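**Brernis Lesekreis > Romane > Meléndez, Band 2: wer hängt auch fest?**

**papierkante** — 29/11/2020

Kurz gefragt, muss gleich los. Bin in Band 2 vom Meléndez bei Kapitel 12 und komm nicht weiter. Band 1 in drei Tagen weg, gar kein Problem, und jetzt seit Oktober dasselbe Lesezeichen an derselben Stelle. Diese ganze Hafensache. Seitenlang Frachtlisten. Wird das nochmal was oder kann ich querlesen? Bitte OHNE Spoiler, den Bruder weiß ich schon, danke an den Klappentext.

**nebelkraehe_77**

Durchhalten. Ab 15 zieht es an. Die Frachtlisten brauchst du später, mehr sag ich nicht.

**Zweitauflage**

Seh ich anders. Hab die Listen komplett überblättert und nix vermisst. Der Autor hat halt ein Archiv gefunden und wollte es unterbringen. Kennt man von historischen Romanen — die Recherche muss irgendwo hin.

**nebelkraehe_77**

Dann hast du aber das mit dem Salz nicht mitbekommen. Ohne die Liste auf S. 303 ergibt der Brief am Ende keinen Sinn.

**Zweitauflage**

Welcher Brief

**nebelkraehe_77**

Eben.

**tintenfass**

Lol. Ich les das gerade zum zweiten Mal, diesmal die Ausgabe von Enska, und muss sagen: liegt auch an der Übersetzung. In der alten von Clurico sind die Hafenkapitel wirklich zäh, jeder Satz mit drei Partizipien. Bei Enska liest sich das fast flott. Vielleicht mal in der Bibliothek danach schauen, kaufen würd ichs nicht extra. Ich les abends immer so eine halbe Stunde, mehr geht gerade nicht, und damit war ich in zwei Wochen durch den Hafen durch.

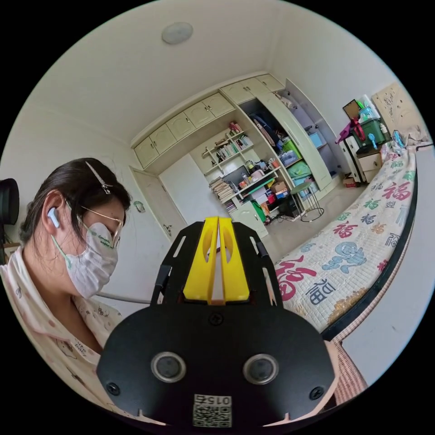 Was mich mehr stört, ist der Perspektivwechsel in der Mitte. Plötzlich erzählt die Tante und man merkts erst nach vier Seiten. Hab zurückgeblättert weil ich dachte mir fehlt ein Bogen.

**papierkante**

Ah, ich hab die von Clurico! Das erklärt einiges. Die Tante kommt also noch, ok. Eigentlich schon ein Spoiler aber egal.

**tintenfass**

Ups. Sorry.

**Kapitelende**

Muss Clurico mal verteidigen. Ja, sperrig, aber das Original ist sperrig! Enska hat geglättet wie verrückt. Die langen Sätze gehören da hin, der Erzähler ist ein Buchhalter, der redet so. In der neuen klingt er wie ein Radiomoderator. Und die Dialektstellen sind komplett raus, alle sprechen jetzt gleich, Kapitän, Köchin, Zöllner. Find ich schlimmer als ein paar Partizipien.

**tintenfass**

Die Dialektstellen bei Clurico sind halb bayrisch. In einem südspanischen Hafen. Ich bitte dich.

**Kapitelende**

Besser als gar nichts.

**Zweitauflage**

Bayrisch fand ich lustig, das war das Einzige was mich da wachgehalten hat.

**leselampe_sued**

Tipp von mir: Hörbuch. Hab Band 2 nur gehört, beim Kochen und Wäsche machen, da rauschen die Listen so durch und man kriegt trotzdem das Wichtige mit. Sprecherin ist super, vor allem bei der Köchin. Einziger Nachteil, man kann nicht schnell zurückblättern wenn ein Name kommt den man vergessen hat, und es kommen VIELE Namen. Hab mir irgendwann einen Zettel gemacht.

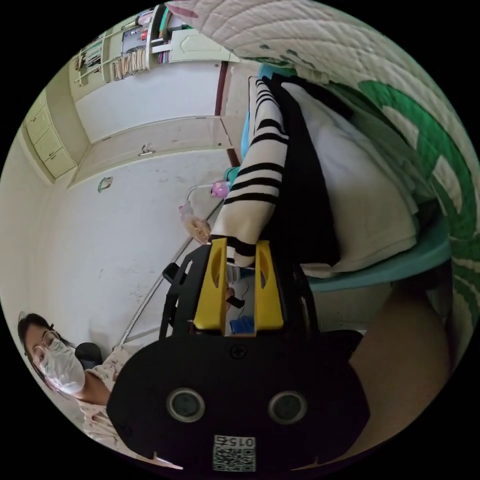 Der Zettel hat bei Band 3 dann nicht mehr gereicht, da heißen auf einmal zwei Leute gleich. Absicht, glaub ich. Oder der Autor hats selber nicht mehr gewusst.

**nebelkraehe_77**

Absicht. Der eine ist der Enkel.

**papierkante**

LEUTE

**nebelkraehe_77**

Steht im Stammbaum vorne drin, zählt nicht.

**papierkante**

Den Stammbaum hab ich extra nicht angeschaut!! Na gut. Hörbuch ist bei mir schwierig, ich schlaf da nach fünf Minuten ein, egal wie spannend. Probiers jetzt erstmal mit der anderen Übersetzung, unsere Bücherei hat die da, Vormerkung ist raus.

**Kapitelende**

Schade. Aber lies wenigstens das erste Kapitel parallel. Nur den Absatz mit den Möwen, das reicht schon, dann weißt du was ich meine.

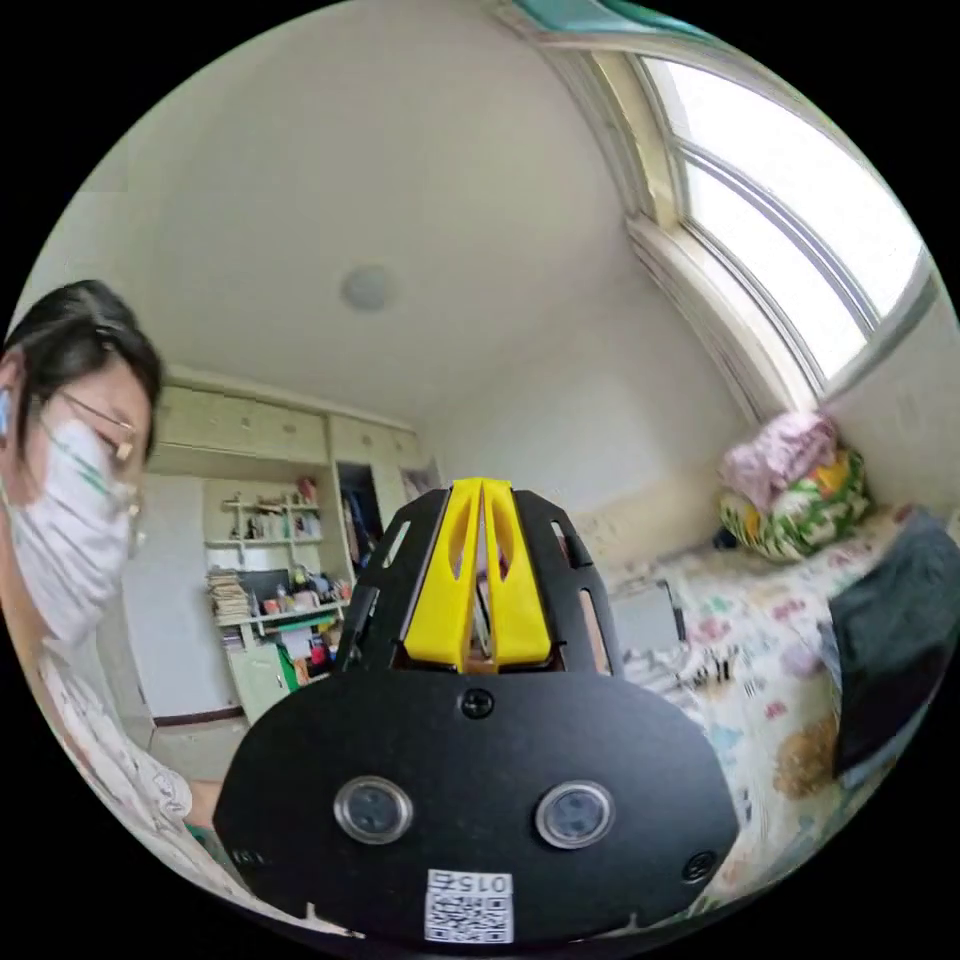 Und falls du doch bei Clurico bleibst: die Anmerkungen hinten sind gut. Maße, Münzen, was ein Quintal ist usw. Enska hat davon nichts übernommen, die haben einfach in Kilo umgerechnet. Da steht dann irgendwo »3,000 Kilo Mandeln«, mit Komma, also drei Kilo. Großer Handel.

**tintenfass**

Ok das mit den Mandeln stimmt, das hab ich auch angestrichen. Lektorat wohl im Urlaub.

**papierkante**

Möwen verglichen, die Leseprobe von Enska gibts online. Mir gefällt die neue besser, sorry @Kapitelende. Bei Clurico musste ich den Satz zweimal anfangen. Meld mich wenn ich bei 15 bin.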